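Thread on fitted sheets and upholstered headboards, with the bed pushed against a wall. Notes from putting the new one together at the Gorkosstead apartment. 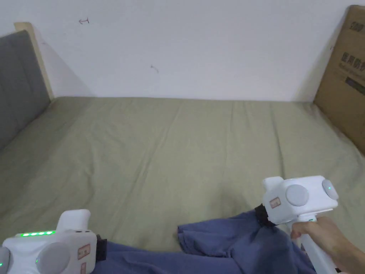
1/ The frame is the Fidberg. The headboard is gray with vertical stitch lines and is set in a light wood surround. The panel and the surround ship separately, and the manual has you join them before either one goes on the side rails. Follow that order. The upper bolts are hard to reach afterward.

2/ Torque: the manual says "firm," which is no help. I went hand tight on every bolt, then a quarter turn with the hex key, then the same again after a week of sleeping on it. Two of the rail bolts took more the second time. None of the headboard bolts did.

3/ The long side of the mattress goes against the wall. The cost of that is changing sheets. You get no access to the far corners without either pulling the bed out or kneeling on it. I kneel on it. Far corner at the headboard first, then the far corner at the foot, then the two near ones.

4/ Sheet is a Holzer fitted, sage green, plain weave. Pocket depth is 18 inches on the label. My mattress is well short of that, so there is slack, and the slack shows up as shallow creases across the middle. Sheet straps would fix it. I have not bought sheet straps.

5/ Color note for anyone ordering from the website: the green runs grayer in daylight than on my monitor. Next to the headboard that suits me. If you want a real green, order the swatch.

6/ Folding happens on the bed. It is the largest flat surface I own and it is at a tolerable height. Clothes get dumped at the near edge and folded away from me. The blue one is always the last done, being the one that crumples worst.

7/ For thin cotton: lay it flat, smooth from the center out, sleeves in, thirds lengthwise, then half. Smoothing first matters more than which fold you use. A mattress gives under your hands, so use the whole forearm.

8/ Wall is plain white and needs touching up in a couple of spots. Trovell matte, code 1108, left over from January. Small brush, thin coat, feather the edges. I will do it the next time the bed is out.

9/ Large cardboard goes upright against the wall until recycling day. Flat under the bed also works if your clearance is at least 7 inches. Check before you slide anything in, as the center leg is lower than it looks.

10/ Total assembly time was about 40 minutes with one person. Will post again if the rail bolts move a third time.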